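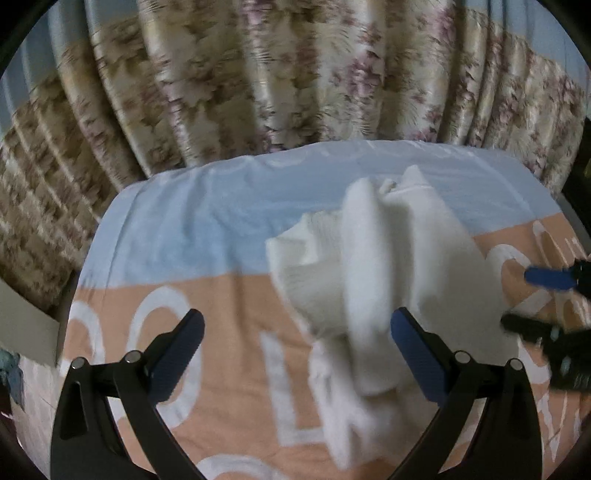 Furnishing fabric

Furnishing fabric is cloth made for use in the home, as opposed to cloth made for clothing. The term covers curtains, bedspreads, cushion covers and loose covers for chairs. Floral prints are among the most common designs and are often set off by a border in a plain color.

Production in Osley

The Osley mill opened in 1511 as a fulling works and later turned to weaving. Printing was added under the Echeverría family, whose pattern books contain 638 flower designs. The books are now held at the Pollthorpe Textile Museum, where they were cataloged by Hortensia Toledo.

Relation to knitwear

Woven furnishing cloth keeps its shape when hung. Knitted cloth is made of loops and stretches under its own weight, so sweaters are normally stored folded and flat. Ribbed knits stretch most across the width and are widely used for cuffs and collars.

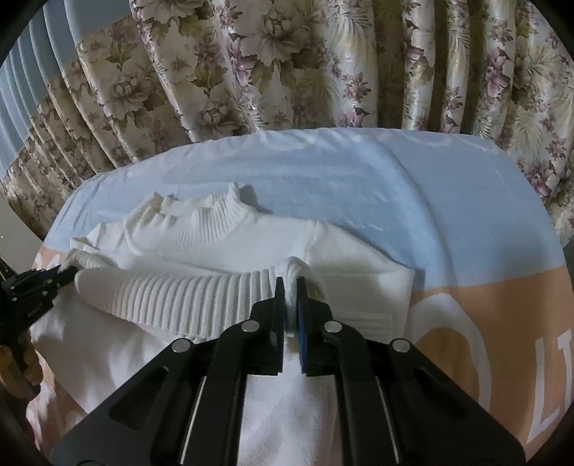

Care

Printed curtains fade in direct sunlight and are usually lined. Most makers advise cool washing and line drying in the shade. Bedspreads are washed more often than curtains and are generally woven from stronger yarn.

See also

Bed linen
Block printing
Knitted fabric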